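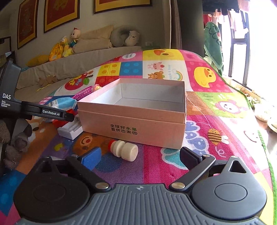 The Endell branch asks whether the pink box can be left open during a session and still keep its shape by the end of term. Folding cartons are supplied for daily use in play and sorting rooms, and a box may stand open on the mat for as long as the activity requires. Walls that have softened with handling should be replaced from the spare stock, and a carton with a split seam should be withdrawn.

Packing Play Set
Supplied by Cardoso Educational Furnishings, Sturkorville

General
The Packing Play Set is intended for nurseries, infant classes and family rooms in libraries. It provides a printed floor mat, open cardboard boxes and small toy goods for packing, unpacking and pretend shopping. The set is used on the floor or on a low table. Adult supervision is required throughout.

The boxes
Boxes are of pink cardboard with a plain, pale interior. The box shown is fruit trade packaging and carries two lines of Chinese print on the front, 全球好水果 and 直供百果园. Printed wording varies between deliveries, and the supplier does not accept requests for a particular print. Boxes should be kept dry. They may be wiped with a dry cloth only.

The mat
The mat carries a colourful cartoon print. It should be laid flat on a clean floor, away from radiators, and rolled with the print facing outwards for storage. Marks may be removed with warm water and mild soap. Bleach, solvents and abrasive pads must not be used. The mat must be fully dry before it is rolled.

The toy goods
The goods include a small cream-white toy bottle with a narrow waist and a red cap, together with other small pieces. The bottle is for pretend play and must not be filled. Pieces should be checked before each session, and any item that is cracked or has a loose part should be taken out of use. The set is not suitable for children under three years.

Contents and ordering
Standard set: one mat, 7 boxes, 18 toy pieces, one cotton storage bag
Spare boxes: supplied flat, in bundles of 200
Mat weight: 800 g
Order through: the Hokstead warehouse or the Endell branch

Orders for spare boxes received by Wed 3 December will be delivered before the winter closure. Later orders will be held for the new term. Sets ordered by schools are invoiced on despatch, and libraries may ask for a single yearly invoice in September.

Returns
Unused sets may be returned to Hokstead in their outer packaging. Opened bundles of boxes cannot be accepted. Missing toy pieces are replaced free of charge where the shortage is reported on delivery, and may otherwise be bought singly. Please quote the order number and the name of the receiving site in all correspondence.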